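Search this site Go

About Haslinger
1 min read

Haslinger supplies replacement seals and gaskets for commercial dishwashers, from a single unit in Brimham. The stock list runs to 1000 part numbers, covering door seals, pump gaskets and drain fittings. Orders placed before 15:00 leave the same day.

Door seals are cut to length and joined in house. Minimum order is four metres for profile on the reel. Drawings or a sample offcut are accepted for obsolete machines, and we hold profiles for 49 discontinued models.

Trade accounts are open to service engineers and catering suppliers. Export orders are handled by Skuliven.

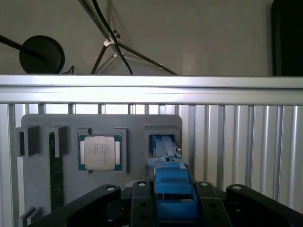 Aluminium rail and tripod, Brimham.

Returns must be unused and bagged.

Contact | © Haslinger | Back to top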